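Panduvel Public Library
Jun 3, 2020

1/ The Panduvel Public Library will begin curbside pickup at the Matlala Street branch next week. Please read this full thread before placing a request. The building itself remains closed to the public.

2/ Requests may be made through the online catalog or by phone. Each cardholder may have up to 6 items waiting at one time. This limit covers books, audiobooks, DVDs and the board games and puzzles in the children's collection.

3/ Staff will call or email when your items are ready. Please do not come to the branch before you have heard from us. Items will be held for three days and then returned to the shelf.
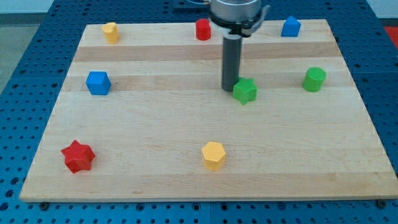 4/ When you arrive, park in one of the numbered spaces on the Trornov Avenue side and call the number on the sign. Have your library card ready. Patrons on foot or on bicycles should wait by the side entrance. Face coverings are required for all pickups.

5/ Returns go in the outdoor book drop only. Staff cannot accept returned items by hand. All returns are set aside before they are checked in, so they may stay on your account for several days. No late fees will be charged during this time.

6/ Due dates for everything now checked out have been moved to the end of the summer. You do not need to renew. Library cards that expired during the closure will work through November.

7/ The Bodix branch will not offer pickup at this stage. Holds placed for Bodix before the closure have been moved to Matlala Street. If you cannot travel to that branch, please call us to discuss delivery by mail. Mail delivery is limited to 20 households per week, and homebound patrons will be served first.

8/ We cannot accept donated books, toys or games at either branch. Please do not leave boxes at the doors or beside the book drop.

9/ We received 249 responses to our reopening survey and thank all who took part. The most common question was about public computers. They are not available yet, but wireless internet can be reached from the Matlala Street parking lot at all hours.

10/ Summer reading registration opens online later this month. Paper logs may be requested with any pickup order.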